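Workshop notebook, February, Prakevcombe unit

Bin picking, and the washing-up question

Kettle on, half past eight, second morning on the bin. I said I'd keep this notebook properly this time, so I'm going to write things down as they occur to me and tidy none of it.

Where we'd got to: the Birdale people want to know if an arm can do their put-away job. Mixed parts come back from the assembly benches in a metal bin, somebody sorts them into the right trays, and that somebody is bored stiff by lunchtime. They asked it as a simple yes or no. I've been telling them "sort of" for a month now and they are being very patient with me.

And of course everyone who wanders past my corner asks the other question, the one about when it'll do the dishes. I used to laugh that off. I've started taking it seriously, because the two jobs are much closer together than I thought! A sink full of cutlery is a bin of parts with water in it. If I can't get a plain block out of a corner then I've no business talking about teaspoons.

Yesterday's run first, before I forget. I did 100 picks with single blocks, one in the bin at a time, dropped in from above wherever it fancied landing. 29 of those failed. Worse than I'd hoped, though when I went through my scribbles they weren't spread evenly at all. In the middle of the floor it's lovely, boringly good, you could go off and make a sandwich. Nearly all the trouble is along the walls. The finger comes down at its nice angle, meets the side of the bin, the arm feels a push it didn't expect and stops. It's quite right to stop. I set it up to stop. It still makes me want to shout at it.

A person doesn't even notice doing this bit. I tried it myself with my eyes shut, reaching into the bin for a block against the wall, and what my hand does is slide down the metal, bump the block, drag it out a little way with one fingertip and then pick it up. Four separate things, and I'd have sworn blind it was one. The arm has only been taught the last of them.

So today's plan was to teach it the dragging. Notes as I went:

9.10 — Wrote a nudge move. Go in beside the block, touch the floor gently, pull towards the middle, lift off, look again. Slow as treacle but it runs.

9.45 — Nudge pulled the block away from the wall and then turned it neatly end-on, so the next pick missed. Changed the contact point so it pushes nearer the middle of the long side.

10.20 — Floor height is wrong by 2 mm at one end of the bin. Either the bin's bent or the table isn't level. Put the spirit level on the table: fine. So it's the bin. Ours is the knocked-about sort because theirs are all knocked about too, and I'd sooner find this out now than in their building.

10.50 — Biscuit. Also the Dreßler catalogue finally turned up, with the softer finger pads in it. Four weeks' delivery! I'll order a set anyway and carry on with what we've got.

11.30 — Went over to green and reddish-brown blocks together, more than one at a time. This is where it starts to look like real work. Two side by side are a pest, as the finger wants to go exactly where the neighbour is. The nudge helps if there's room to part them. If one's lying tilted, the height estimate goes peculiar and it grabs at air above the low end.

Something I hadn't thought about until this morning is how much of the cell is there to look after the arm. Every reach into a corner swings the hose and the cables as well, and they've got opinions of their own. 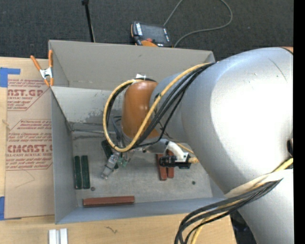 I've put a limit on how far the wrist is allowed to twist, which costs me some of the corner poses, but I'm not spending another afternoon re-dressing cables. Somebody at Bokum told me they gave up on deep bins altogether for that reason and went over to shallow trays. I can see the appeal. Birdale won't want to change their bins, though, I've asked twice.

Back to the dishes for a minute, as I got asked again at lunch. My answer for this month: a machine could clear a rack of identical plates if you let it have the kitchen to itself and didn't mind waiting. It couldn't do my sink. My sink has a cheese grater in it. For the shop floor I'm a good deal more cheerful — the parts are known, the bin doesn't move, and if it's stuck it can leave the awkward one and carry on. A bored person tidying up the last few at the end of a shift is still a much less bored person than they were. That might be what I say to Birdale, now I see it written down.

Left to do:

Rerun the single block test with the nudge switched on, same number of picks, so I can compare it fairly with yesterday.
Measure the bin floor properly and feed in a height map. Not by eye!
Sort out the tilted block problem. Maybe look from a second angle before going in.
Ask Birdale how often parts come back touching. If it's rare I'm worrying over nothing.
Cut the new side guard. The acrylic still has its paper on, please leave it on until I've done the edges.

4 pm — rerun started. I'll write the numbers in tomorrow, and if you're in before me please don't move the bin, it's lined up where I want it.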